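Step 6 — Seat the pads and set the travel

Okay, frame's together, so now the fun bit! Slide each ribbed pad into its white mount and nip the screws up by hand. I use the Nistor driver on its lowest setting.
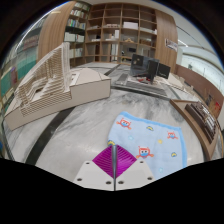
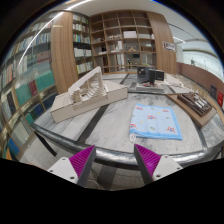 Travel is what I fiddle with most on my Stedside build. Close the fingers slowly and stop at 80 on the dial. For a practice grab, anything like the light blue cloth will do — start near a corner.

Caution: don't go past 80, or you'll chew up the ribs. Ask Océane Landry how I know.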